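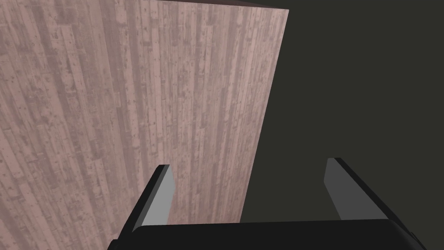

March 11, 2023

Spent the morning on the naming rules again. Branwen Trevor wants one page that everybody on the Galtada work can follow without asking, and I have been promising it for long enough that she has stopped mentioning it. I got most of the way there.

The main change is how we log a run in simulation. Up to now each of us wrote down whatever seemed useful. I put the score and the date. Dafis sends theirs over with the controller version and nothing else. Then somebody in Jalcombe tries to repeat a result and can't, and we lose an afternoon on the phone. From now on a run doesn't count unless the log has the seed, the scene file version, the controller version, the start pose of the arm and the gripper opening at the start. That makes 5 items. I wanted to add the physics step size, but Branwen says it belongs with the scene file and she is right.

I also wrote the rule on start poses. The one on my screen most of today has the fingers wide open near the edge of the plank panel, one finger on the panel side and the other out past it over the dark background. From the gripper view I can't tell how much clearance there is, and I shouldn't be guessing. The rule now says clearance gets read from the simulator's distance query and written down in millimeters. Minimum is 30 at the start of any run. Anything closer has to be marked as a contact test and kept in its own folder.

Argued with myself over the number of runs. The old habit was to do a handful, pick the clean ones and report those. The draft says 100 per setting, all of them reported, failures included. I did a batch this afternoon to see how long it takes and ended up with 106 in the folder. The extra six came from a restart I had forgotten to clear. So there is another line in the draft now: empty the output folder first, and if a batch is restarted, say so in the log and keep both parts.

Grendetti sent back comments on the stop conditions. They want a run to end on any contact with the panel, by any part of the arm. I had it ending only on contact above a force limit. Theirs is stricter and easier to check — a contact is a contact, and there is no threshold to tune. I took their wording almost as it stood. The force limit stays in for the contact tests, where touching the panel is allowed.

One thing I left open is textures. The wood on the panel is busy, all seams and knots, and the background behind it is a flat dark color. If we only ever test against that pair, we don't learn much about the camera side. Branwen thinks the appearance rules should wait until May. I would sooner have a short paragraph now, even if it only says to record which texture was used. Wrote it, put it in brackets, and she can take it out.

Still to do: the section on who can change the scene file. At present anyone can, and people do. I think two names on every change, and a note saying what moved. Expect complaints about that from Dafis.

Stopped around six. Draft is saved in the shared folder. My eyes hurt.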